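September 20, 2022

I have wanted to see the inside of the Gristwood paper mill ever since I moved to Nanden, and this year I finally got a spot on the open day list! They only let in 200 people, split into groups of 20, and the sign-up page filled before lunch. Our group met at the old gatehouse, where we were handed earplugs and a hairnet each (I looked terrific) and introduced to our guide, Javiera Maldonado.

Javiera has worked on the paper machine for most of her adult life and she talks about it the way other people talk about their dogs. She knows its moods. She can tell by the sound of the dryers when the sheet is running a little heavy, and she made us all stand still and listen until we could pick out the hum she meant. I think I heard it. My neighbor swore he did.

## The pulp room

We started with the beaters, which are big oval tubs where old cotton offcuts get churned up with water until they look like thin oatmeal. You can scoop up a handful and squeeze it, and it holds together like wet snow. The smell is sweet and a bit musty - much nicer than I expected, and nothing like the mill towns I remember driving through as a kid.

From there it's a short walk to the machine itself, a Brusteck, painted dark green and longer than my whole street. The wet sheet comes off the wire so fast that you can't follow it with your eyes. At the other end it winds up on a roll as finished paper, still warm, and we all got to put a hand on one.

There was a break after that, upstairs, with coffee and snacks. I had a good long chat with a retired bookbinder who had come in by bus just to buy offcuts. She told me which weight to use for endpapers and I wrote it on my arm, having left my notebook in the car.

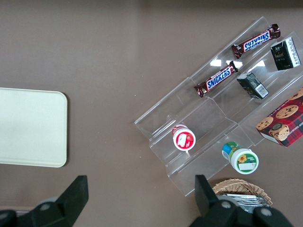 ## The watermark store

My favorite part by a mile. The mill keeps its old dandy rolls in a narrow room behind the finishing shop, 1,017 of them according to the ledger, hung on racks from floor to ceiling. A dandy roll is a light wire cylinder that presses the watermark into the sheet while it's still wet, and every one of these was made by hand. There are ships, crowns, bank crests, a very grumpy owl. Javiera took down one made for the Saavedra stationery shop and held a sheet up to the window so we could see the little bell tower come through.

We finished by making our own sheets with a mold and a bucket. I made 4. One is lumpy, two have holes and the last is good enough to write a letter on, so that's what it will be used for.

The next open day is in December, and the list goes up on the mill's notice board first. Wear flat shoes, the stairs to the watermark store are steep.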